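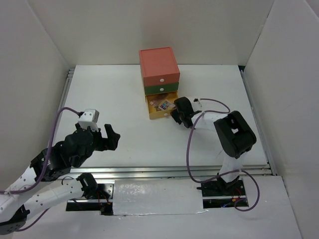
Bottom drawer open, with the small things packed toward the back and a flat one on top.

How to Set Up a Small Three-Drawer Stack So You Can Find Things in It

Posted Feb 6, 2018 in Small Storage

A mini drawer tower is the cheapest storage you can add to a desk or a hobby table. It also fills up with junk faster than anything else in the house. These steps are for a stack of three small drawers with a knob on each front. The same method works for taller towers if you do one drawer at a time.

What you need
A three-drawer stack
A damp cloth and a dry one
A ruler
Thin card or felt for lining
A shallow tray or the lid of a shoe box for sorting

Step 1. Empty everything
Take all the drawers out and tip the contents onto the table. Wipe the inside of each drawer and the slots they slide in. Dust in the slots is the usual cause of a drawer that sticks. Let everything dry before you go on.

Step 2. Check the knobs
Turn each knob by hand. If it spins, tighten the screw from inside the drawer until the knob stops moving, then stop. Small drawers have thin fronts and the screw will pull through if you force it. Our old Planetti set lost two knobs that way.

Step 3. Measure the inside
Measure width, depth and height on the inside, and write the numbers on a slip of paper. Anything taller than the drawer wall will catch on the drawer above when you close it. Cut the lining a little smaller than the floor of the drawer so it lies flat.

Step 4. Sort before you fill
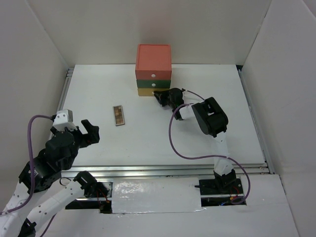
Sorting goes best on a clear surface with the closed stack set toward the back and plenty of table in front of it. Put down like with like: beads with beads, game pieces with game pieces. A bag of 1,000 seed beads can go in as it is, but keep it closed with a clip. Flat things need their own decision. A little tray divided into a grid of squares, like the one lying to the left of the drawers, should be measured corner to corner as well as along the sides, or you may find it only goes in one way around. Leave it out on the table until you know which drawer it belongs in.

Step 5. Choose a drawer for each group
Things you use every day go in the top drawer. Slim drawers are for flat items such as cards, stickers and paper. Heavy items go at the bottom — a loaded top drawer can tip a light stack forward when you pull it.

Step 6. Fill from the back
Pull the drawer partway out and put the first items against the back wall. Work forward. Lay the flat pieces on last, then close the drawer slowly. If it rubs, take the top item out and try again.

Step 7. Label if you need to
Color is enough for most people when every drawer is different. If yours are all the same, put a strip of tape under each knob. We use the Kilance paper tape because it peels off clean.

Go through the bottom drawer again in June. It is always the one that gets forgotten.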